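Home | Getting Started | Guides | FAQ | Forum | Contact

Teaching by remote control: your questions

Welcome, and thank you for lending us your hands! Most of what follows came out of letters to Miyuki Hosoda, who looks after new operators on the Relmont doors project, and we've tried to answer as she would over a cup of tea. Last updated 10/05/2023.

What will I be doing?

You'll be steering a simulated robot through the rooms of a simulated home and, for the most part, opening doors. Every move you make with the hand controllers is recorded along with what the robot sees, and the learning program (we call it Gastmont) studies your runs and tries to do the same. You don't need to know any programming, and if you've ever guided a trolley round a tight corner you already have the right instincts.
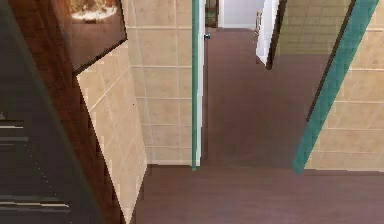 Robot's view towards the corridor, Relmont home.

Do I see the whole robot on my screen?

No, you see what its camera sees, and quite often there's no arm in view at all. It feels odd for the first few runs, a bit like parking somebody else's car. Turn slowly, have a good look at where the door edges and walls are, and only then set off.

How long is a run, and how many should I do?

A run lasts 2 minutes at the most, and you can finish sooner by pressing the green button. We'd love 41 good runs from each person, spread over as many sittings as you like. The July round closed with 1064 and we're hoping for 2000 this time, so every one is very welcome.

How close should I get to a door before reaching for the handle?

Closer than you'd think, but a little to one side, so the door has somewhere to go when it swings towards you. Most people stop square in front of it and then have to shuffle backwards with the handle still held, poor things.
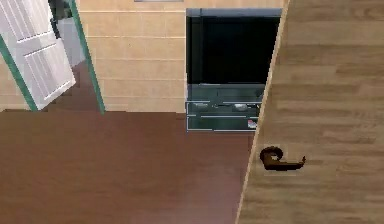
If you do find yourself boxed in, let go, back away and come at it again. Please don't restart the run for that! A recovery done calmly is well worth having, and Gastmont learns a good deal from seeing how a person gets out of a muddle.

My hand shakes. Will I spoil the recording?

Not a bit of it. Small wobbles are smoothed out afterwards by Manouchehr Naseri, who has seen far worse (mostly his own). What we can't mend is rushing, so rest your elbows on the table and take your time.

Does it matter which way I push the lever?

Press it down from the free end, well away from the hinge of the lever, and keep it down until the door has begun to move. 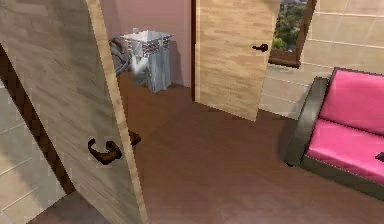
Once the door is moving you can let the lever come up gently and guide the door by its edge or its face, whichever feels more natural to you. We're quite happy to have both.

Can I use my own controllers?

Yes, if they're on the Cleverora list in the Guides section. Do run the short calibration first, even if you did it yesterday.

Who do I ask if I'm stuck?

Post in the Forum or write to Miyuki through the Contact page, and put your run number in the subject line.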